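## 4 Migrating the Component Layer

The first version of Primero was written without any framework. Each view was a function which built its own part of the page and attached its own event handlers, and the state was kept in one large object that all views could read and change. In this section we describe how the views were moved to components with declared state, and which difficulties we met on the way. 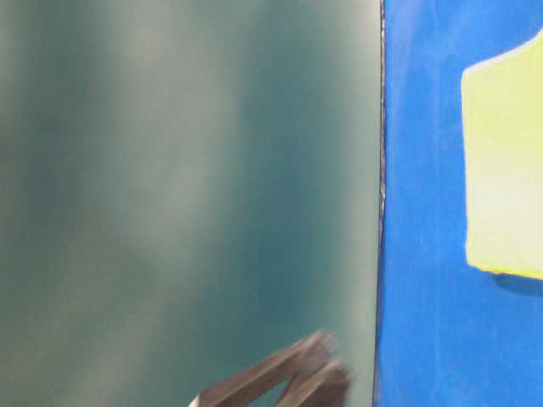

**Figure 3.** Teal-green surface meeting a bright blue one at a thin dark seam.

### 4.1 Starting point

At the beginning of the migration the front end had 60 views. They were very different in size. The smallest one only showed the name of the current user, while the largest, the booking editor, had 3880 lines and contained its own undo history. The shared state object was changed from almost everywhere, and it was often not possible to say from reading the code which view would be drawn again after a change.

We considered to rewrite the application from the beginning. This was decided against, as the offices in Jekurham and Wendthorpe used Primero every day and asked for small changes in nearly every week. A rewrite would have meant either to stop these changes or to make each of them twice. Old and new views therefore had to run side by side for the whole period.

### 4.2 The bridge between old and new state

For the side-by-side operation we wrote a small library called Mak. It wraps the old state object in a store to which components can subscribe. When an old view writes a value, Mak compares the value with the one before and informs the subscribers only if there is a difference. When a component writes, the value is first put into the old object, and then the old drawing function is called for the views that are registered for this key.

The comparison was made shallow at first. This gave wrong results for lists, which the old views changed in place: the reference stayed the same, so no component was informed. Torben Oltmanns proposed to keep a version number for each list and to raise it in the helper functions that all old views already used for adding and removing entries. Seven places did not use the helper functions and were corrected by hand.

A second problem was the order of updates. A component could write a value during its own first rendering, the old view reacted to this with another write, and the component was rendered again before the first rendering was complete. Mak now collects all writes and delivers them together at the end of the current task. After this change the loops disappeared, but some tests that expected an immediate update had to be rewritten with an explicit wait.

### 4.3 Order of migration

We began with the views that had no children. They are easy to test alone, and a mistake in them does little damage. The form fields came next, and after them the lists. The booking editor was left to the end. Looking back, this was maybe not the best choice – many decisions about how components pass data to each other had been taken by then, and the editor did not fit well to them. Its undo history, for example, needs to know about a change before it is applied, while our form fields report a change only afterwards. We solved this with an additional callback, which is used nowhere else.

Each migrated view was put behind a switch, so that it could be turned off without a new release. The switches were read once when the page was loaded. Sabine Pfeiffer kept the list of active switches and removed the old code when a view had been active through one full monthly closing.

### 4.4 Tests

Before the migration there were almost no tests for the user interface. We wrote tests against the visible behaviour only, that means labels, input values and messages, and avoided any reference to the inner structure of a view. In this way the same test could be run against the old and the new version. In total 328 such tests were written. The most frequent type of error they found was a lost input focus after an update, which the old code had prevented by accident: it never replaced an input field once it was drawn.

Tests for keyboard operation were added late, in November, and only for the booking editor and the two search forms. The results in Section 5 should be read with this limit in mind.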